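Module 3, Automation in Practice
Notes from the open day visit, Statlow
Posted 2018-08-01

For those who missed it, and for anyone whose notes got wet on the way back. Read before the seminar, bring questions.

1. What we went to see

Hand-held grippers. Same two-finger shape a robot arm would carry, but a person holds them, one per hand, and does the job themself. Motion gets recorded, robot learns from it later. No arm needed in the room at all, so you can work in any old office. Cheap-ish. Quick to set up.

Job on the day was everyday stuff, bags and the like, on small tables. Pick up, turn, put down, start again.

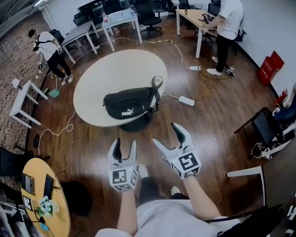

Statlow want 2,000 good runs per job before they train anything. They had 66 when we got there. Slow going, and they said so. A tired hand gives poor data, so people swap every few goes.

Note on the markers: the black and white squares on the grippers are for working out position. If a sleeve covers one, tracking can drop. Came up twice in the talk, so expect it in the test.

Straps are the hard part. Stiff things behave, straps flop about and never lie the same way twice. Compare with the Valderrama reading from May (cloth folding), same problem realy.

2. Why curved, padded fingers

Asked this one at the demo. Soft pads give a bit, so you don't have to line up perfectly. More grip on slippery cloth. Downside: wear. Their pads last about 5 weeks.

Also, the view from the gripper is very wide and bendy at the sides. Takes getting used to. You see both fingers, the thing you're reaching for, and most of the room behind including the ceiling lights. Wide on purpose: more fixed points in veiw, easier to tell where the hand is.
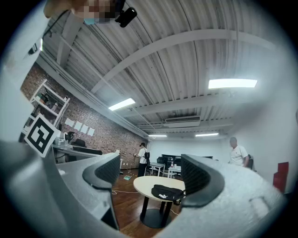 3. For the seminar

- Head view against hand view. What does each one miss?
- How would you decide a run is "good"? Statlow do it by eye. Mistlow use a score, see handout 4.
- Sketch a pad for picking up a strap. Rough is fine.

Slides from the talk are in the Cetadholm folder. Write-ups one page max, please, no covers.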